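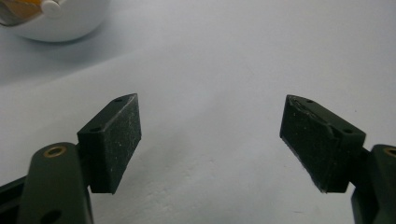
Open grip over the white table. Right pad is chipped near the tip.

Thread on what my job looks like now. I work at Provwood, on the sorting and packing side. We pack small household goods for other companies. I've been there long enough to have done it all by hand.

In August the company started a project called Provanex. The plan is for arms to take over part of the small-item packing. Before that can happen, someone has to show them how. That is me and a few others on first shift.

So for half the day I work with the hand-held grippers. Same items, same table, but I pick everything up with two black pads where my fingers used to go. You do it over and over and try to do it the same way you'd do it bare-handed. You can't quite.

Target is 56 good picks an hour per person. By hand I could do a lot more than that without thinking. The first week I went home with a sore forearm and a bad mood.

What changed first was the pace. The old line never stopped, you kept up with it. With the gripper you reset after every pick. Some people like that. I found it slow and then I got used to it.

Second thing is maintenance. I never had to look after my tools before because my tools were gloves. Now I wipe the pads at the start of shift and again after lunch. They pick up lint and dust from everything. You wipe them and they have specks on them again before the next break.

Edges wear too. Once the pad material starts to fray near the tip, thin stuff like lids and flat packets can catch on it. We write it on the sheet and Flanance sends a replacement set. Flanance is the contractor that runs the software side. They are fine to deal with. They answer on the same day unless it's Thursday, when they do their updates.

Pay. People ask, so: same rate, plus 36 cents an hour while you're on gripper work. It's in writing. We asked for more and that's where it landed.

Jobs. Nobody has been let go so far. Four people from the night crew were moved to returns, and two of them did not want to go. The temp contracts that ended in summer were not renewed. The company does not count that as cutting jobs. I do.

The first arm goes in at the end of the line next to the old Hämmerli sealing machine. They want 3000 clean picks of each item type before they switch it on. For round containers we are at over 600, and those are the hard ones. Smooth sides, and if you come in at the wrong angle they turn on you.

I get asked if I feel like I'm training my replacement. Some days, yes. I also had wrist trouble for two years from doing this by hand, and I don't think my coworkers in their twenties should do the same for the next thirty.

What I'd want is a say in what we do after. Right now the answer is "there will be other tasks" – no list, no dates. We've asked for the list. Our next meeting with the managers is after the first arm is running, and I think it should be before.

That's it for now. Back on at 6 tomorrow. I need to put in for new pads.

Comments

The lint thing is real. We switched to a different wiping cloth at our place and it helped a little.

36 cents. wow

Get the list in writing before they turn it on. We waited and ended up with whatever was left over.

Does your wrist feel better with the gripper or is it just a different kind of sore?

Same question as above, my husband starts on these next month.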